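Robotics project log -- entry 17
2024-11-21
Filed under: capstone, manipulation, Pinham lab

Got to the Pinham lab before the rest of the group and spent the first part of the session on calibration. The left unit had drifted again. Full-close on the fingers was reading 42 counts above zero, and the software takes anything over 30 as an object held, so every recording from that unit would have started with a phantom grasp. Backed off the grub screw, re-seated the linkage, ran the zeroing script twice. Second pass came back clean. I've written the offset on a strip of masking tape inside the lid of the case, next to the old one.

The semester target is 2000 usable demonstrations across all groups. The shared sheet had us at 1245 when I logged in. That figure includes the June pilot set, which was recorded with the old finger pads and which I still think should be kept as a separate split. I raised it on the channel and got a thumbs up, so no decision. If the pilot set comes out we are further behind than the sheet suggests, and I'd prefer to know that now than in the last fortnight.

Task for our group this week is potted plants, artificial only. The handbook calls it "deformable clutter around a rigid base". The rigid part is easy. Foliage gets between the finger and the pot, the finger closes on a leaf, and the pot rotates on the way up. With the cups and blocks we did earlier in the term I could approach from any side and get away with it. With the sunflower the approach angle decides most of the attempt before the fingers close. 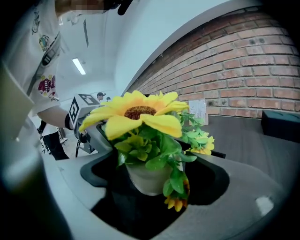 Sunflower station, brick wall side of the room.

Notes on approach, for whoever takes the station next:

Coming in level with the flower head is no good. The petals fill most of the wrist view and the pot is hidden until late. Coming in low and then levelling off keeps the rim in sight for longer, but the lower leaves brush the finger on that path. I settled on a shallow diagonal, slow for the last few centimetres. Slow costs recording time. It also makes the trajectory easier to segment afterwards, so I'm calling it even.

The holder helps with placement. Returning the pot to it is a decent test of alignment, and a bad return is obvious on playback. Tolerance is tighter than I expected from handling it with my fingers. Two of my returns caught on the lip and I marked both as failures -- the handbook lets you keep a recovered placement if the recovery is under three seconds, but mine were not.

Tag tracking was acceptable. Localization dropped out in one stretch when I turned my wrist too far and the side marker went out of view of the reference camera. The top marker alone gives a position but the yaw estimate wanders. I've set the Flakon logger to flag any segment where only one tag is visible for longer than half a second. It flagged episode 3794 straight away, which I had already thumbed as good. Checked it on playback, agreed with the logger, re-thumbed it as bad. Episode numbers run across the whole course and include the discards, so they don't match the sheet.

The Rirnel sync box misbehaved in the second hour. Time stamps on the right unit lagged the left by a steady offset, not a growing one, so I suspect it latched on to the wrong start pulse. Power cycling the box fixed it. Recordings from before the restart can be corrected with a constant shift. I haven't done that yet. The raw files are in the folder marked HOLD and should stay there.

Read the Nông report over lunch, the section on grasp labelling. Their labels split contact into first touch, firm hold and release. Ours go straight from open to closed. For rigid objects I doubt it matters. For the plant task first touch is nearly always foliage, well ahead of the pot, and our labels fold the two together. Changing the schema midway through the semester would be unpopular. Adding an optional field might get through.

To do:
Apply the time shift to the HOLD folder, then verify against the audio clap.
Replace the left finger pad, which is wearing on the outer corner.
Ask again about the June split.
Draft the optional contact field and test it on ten episodes.
Return the 2 mm hex key to the grey drawer. It is in my jacket.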